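Gripper slips or faults when opening a cabinet door: what to check

Quick write-up because this has come up twice since September and I keep answering it by email. Covers the two-arm setup with the wrist cameras, door-opening routine. The fault: the left gripper closes on the door edge, reports a good grip, then the door stays put while the arm carries on. Either you get a force stop or the fingers let go with a snap. Second one is worse. Keep your hands out of it.

Before you start

Hit the stop, wait for the arms to settle, power off at the base. Not just the pause button. Pause holds the joints live and a stuck finger can still spring.

You'll need a torch, a dry lint-free cloth, a small hex key and the Brilix log viewer on a laptop.

Step 1. Read the log first

Open the last run and find the force trace for the left wrist. A clean slip looks like a slow climb then a sudden drop. A jam climbs and stays up till the stop trips. Write down which one you have, it decides everything after. Log only keeps 2000 lines so do it before you run anything else or its gone.

Step 2. Look at the fingers 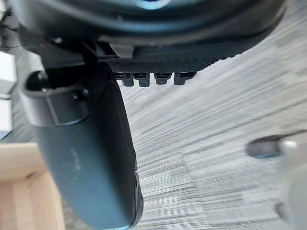

Wear is the usual cause of a slip. Wipe both fingers and the pad with the dry cloth, no solvent — solvent leaves the surface slick. Scuffs and pale scratches on the broad flat side of the finger are fine, leave them. What matters is the ribbed strip down its edge and the crosshatch on the pad. Run a fingernail over both. If you can't feel the ribs, swap the strip. Check the little round fastener by the slot as well, a finger that rocks will pass the grip test and still let go under load.

Step 3. Check the door, not only the robot

Open it by hand. Should swing freely with no catch. If it's stiff, stop here and sort the hinges. Check the lock too, we lost a whole Thursday to one that was half turned.

Step 4. Slow retry

Power up, speed at 20 percent, force limit at its lowest setting. One person on the stop button, nothing else to do. Grip, pause, then pull a short way and pause agian. Watch the other arm as well, it has to stay clear of the door's swing.
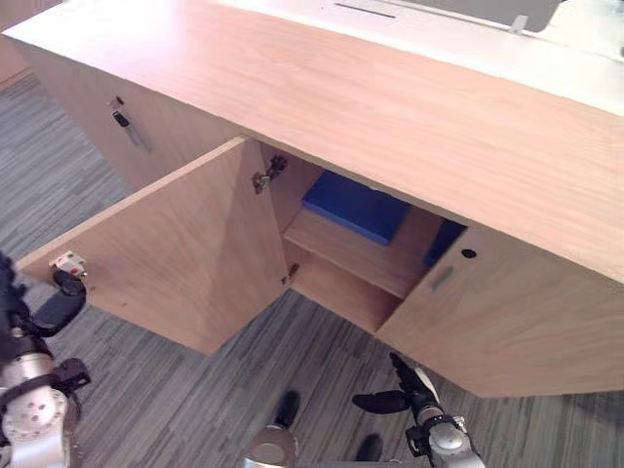 Lamai Nakpan wrote in to say the slow retry hid the fault for her: fine at 20, slipped every time at full speed. She now steps the speed up over several runs and only signs it off after 29 clean openings. Fair point, do that.

Step 5. If it still slips

Re-zero the wrist force sensor with the gripper open and touching nothing. Then redo step 4 from the start. Still slipping after that, take the gripper off and send it in with the saved log. Don't raise the force limit to get through the day. Fatos did and bent a hinge.

Strip part number is on the inside of the toolbox lid. Put the old one in the bin please, not back in the drawer.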